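Teaching a Two-Armed Robot Household Tasks from Hand-Held Demonstrations

Project report, Group 14
Module: Practical Robotics, Murevness

1. Background

Our project was to find out whether a person with no robotics training could show a two-armed robot a household job well enough for the robot to repeat it. The usual method in the Mullow lab is remote control. The operator sits at a desk and moves a pair of small leader arms, and the big arms copy them. It works, but it ties every recording to the lab, and new operators are slow. In our first trial it took one of us 14 attempts to get a clean recording of lifting a book off a table.

We decided to compare this with hand-held grippers. The person carries the same type of gripper the robot has, one in each hand, and does the job in an ordinary room. A camera worn on the head records the view, and printed markers on the grippers let the software work out where each one is.

2. Method

We chose three tasks: moving a framed picture, folding a tea towel and putting a lid on a box. The framed picture was the main one, as it needs both hands at once and the two grippers have to stay the same distance apart while the frame is being moved. If one hand gets ahead of the other, the frame twists.

Recordings were made in people's living rooms. We did not tidy up first or change the lighting. Each session started with a short calibration, in which the wearer held both grippers still in view and then opened and closed them. 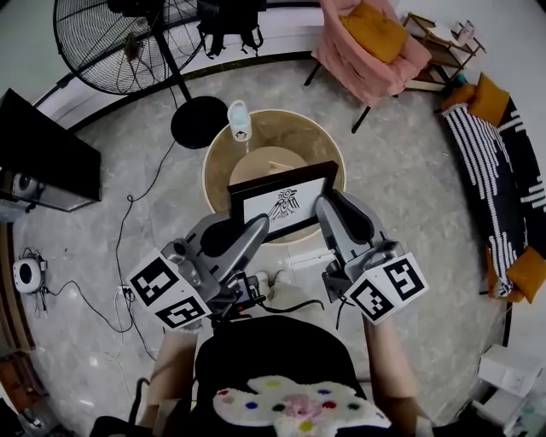

Wearers were asked to move at a normal speed and to keep the marker cubes facing upwards as far as they could. They were not told where to grip the frame. Some held it low down and others near the middle, and we kept both kinds in the set.

A recording was thrown out if the markers on either gripper were lost for more than 3 seconds. We wrote the checking script ourselves. The position data was then cleaned using Premeck, the lab's own tool, and passed to the training code.

3. Results

We collected 1,529 recordings by the end of December, of which 120 were made by remote control. The hand-held ones were much quicker to make. The remote-control ones had smoother paths and almost no missing data, because the arm positions come straight from the motors.

Most lost recordings had the same cause. When the wearer turned a wrist inwards, the forearm or the object itself hid the cube. Glare from shiny floors and table tops gave less trouble than we had expected.

The robot learned the lid task best. With the picture frame it gripped both sides reliably but often tipped the frame when setting it down. The towel task failed in most runs and we stopped testing it early.

4. Problems and changes

The cable between the grippers was too short at first and pulled when the arms were spread. We replaced it in the second week. The gripper fingers also slipped on glossy frames until we stuck thin rubber on the inside faces.

Wearers complained of tired wrists after long sessions, so we added a break. A lighter mount would be better, and the Hutchins workshop has agreed to print one for next term's group.

The checking script and the calibration notes are in the shared project folder.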